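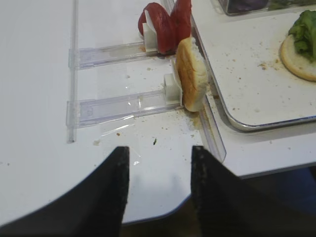

How long should you leave a sourdough loaf before you cut it? Two hours at the very least, and overnight if it has any rye in it.

I know, I know. I spent years ignoring that advice, mostly because the smell makes it impossible to be sensible. My first few loaves were torn into while I could barely hold them, and I thought the gummy middle was just what homemade bread was like. Then Magdalini Chrysikopoulos, who ran the Saturday-style class I did in Hurnlow (five of us in a church kitchen with one decent oven), made us bake two the same and cut one straight away and one after lunch. I have been a reformed character ever since. Well, mostly.

So, the flour. Lots of you asked after my last post. I've been using the strong white from Antoniadis, the little shop behind the station, and I top it up with a bit of wholemeal when I've got some open. Thanasis Alexiou emailed to say he can't get a decent rise out of wholemeal at all. Thanasis, try more water than feels right and leave it alone for half an hour before the salt goes in. Mine always looks like porridge at that point and comes good later.

My starter is called Tultine (my niece named it, don't ask) and it has been a bit sulky in this heat. It's going up and down again before I've finished my tea, so I've moved to feeding it morning and night and keeping it on the pantry floor, where it's cooler. If yours smells like nail varnish remover, it's hungry. Pour most of it away, feed it, and do the same again the next day. I've left mine at the back of the fridge for 29 days and it came back, so please don't bin yours after a fortnight's holiday!

The other thing is the knife. I'd been sawing away with the one that came in a block when I got married, and squashing every loaf flat. Lambros Spanos lent me his long serrated one for a weekend and I'm afraid he had to ask for it back twice. I've bought my own now. Turn the loaf on its side if the crust is very hard, and use long strokes with hardly any pressure - you still get crumbs everywhere, but the slices come out whole.

Keeping it: cut side down on the board for the first day, then a cloth bag. I don't put it in the fridge, it goes stale so fast in there. Anything left by day four I slice and freeze, and the ends get whizzed up for breadcrumbs with garlic and fried in oil for pasta.

Next time I'm having a go at Recep Soylu's seeded loaf, which has black onion seeds and an alarming amount of honey in it. He's sent me the recipe but the oven temperature is smudged and I can't tell if it's a 0 or a 3. Recep, if you're reading, give me a ring before I set fire to something.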